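PRESS RELEASE

18/09/2019

Gavard opens its Skorkside demonstration room to visitors

Gavard, the handling equipment firm, has held its first open day at its new demonstration room in Skorkside. The doors were open from mid-morning until early evening and 293 people signed in over the course of the day, among them packers, warehouse managers, college students and a good number of people who live nearby and wanted to see what had moved in.

The subject of the day was soft packaging. Boxes and bottles have been picked by machine for a long time, but bags, pouches and film are still mostly handled by people. They fold, they slip and they seldom lie the same way twice. Gavard has been working on this since it took over the gripper range of Bortolotti, and the open day was the first chance for anyone outside the company to try the hand-held tools that came out of that work.

The tools are two-fingered grippers held in the hand. A person uses one to pick up, turn and put down an object, and the way they do it is recorded. The recordings are then used to teach robot arms the same job. Visitors did not need any training. Staff showed them how to hold the gripper and how to close the fingers, and after that they were left to get on with it.

Sessions were run in groups and each lasted long enough for everyone to have several turns. There were 47 different items to choose from. Tea towels and sponges were popular in the morning. By the afternoon most people had moved on to plastic bags, which were the hardest items on offer and caused the most discussion. Some visitors pinched at the nearest edge, others went for the thickest fold, and a few used the two fingers to push the plastic into a heap before trying to lift it.

"You learn a lot from watching someone who packs for a living," said Tullio Ferri, who leads the handling team at Gavard. "They go for a different part of the bag than our engineers do. We had seen hints of that in August, when we ran a small trial with our own office staff, but the open day made it very plain. We will be changing the way we plan our sessions as a result."

Mr Ferri gave two short talks during the day, one on how recordings are checked and one on how long it takes before a robot arm can be trusted with a new item. The second ran over its time, mainly owing to questions from the floor about jobs. He told the audience that the firm's customers are chiefly sites that cannot fill their packing shifts, and that people would still be needed to set up, watch and correct the machines.

Prostham, the contract packing business, sent a group of line supervisors to the open day. The company is due to try a Gavard arm on one of its bagging lines later in the year. The trial will cover a single shift to begin with - the length of the run after that will depend on how often the line has to be stopped.

Recordings made at the open day will be kept only where the visitor signed a consent form. Anyone who signed and has since changed their mind can ask for their recordings to be deleted by writing to the Skorkside office and giving the session time printed on their slip.

Gavard will now run shorter visits for schools, colleges and businesses. Places are limited to 70 a month in total and must be booked ahead. Each visit takes 2 hours and includes a talk, time with the grippers and a chance to see a robot arm working on the same items. There is no charge. Groups should bring a list of names, and visitors under 16 must come with an adult. Parking is at the rear of the building and there is step-free access from the street.

Requests for visits, and questions from the press, should be sent to the visits desk at Gavard, Skorkside. Interviews with Mr Ferri can be arranged on request.

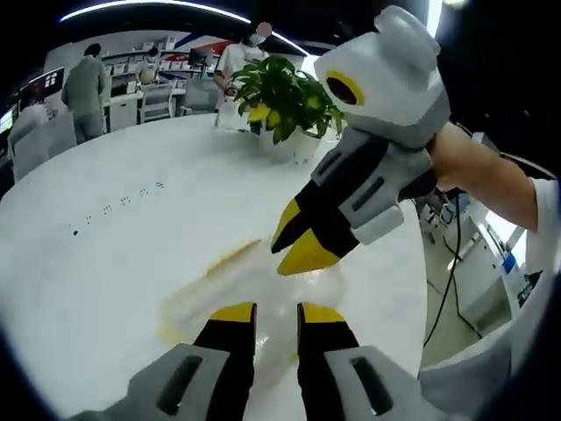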